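Last updated: August

So you want to break down your first pastured chicken at home! I buy mine whole from a grower near Gesville, 20 birds at a time (yes, I have 2 freezers), and I've gotten pretty quick at it.

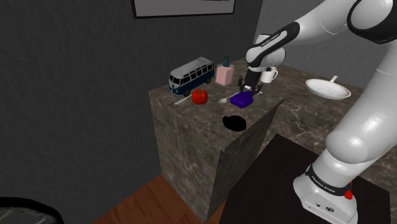
Start with a cold bird, straight from the fridge, breast side up. Pull a leg away from the body, cut the skin, then bend the leg back till the joint pops. Clear yourself some room first. A stone counter like the brown marbled one there is fine to work at, but put a cutting board on it or you'll wreck your knife. Cut through the joint, never the bone.

Wings next, same idea. Then run the knife down each side of the breastbone, nice and slow, and save the back for stock.
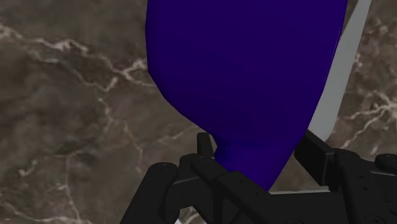 Séverine Coste wrote in to say she salts the pieces overnight before freezing, and that the thighs come out much better for it.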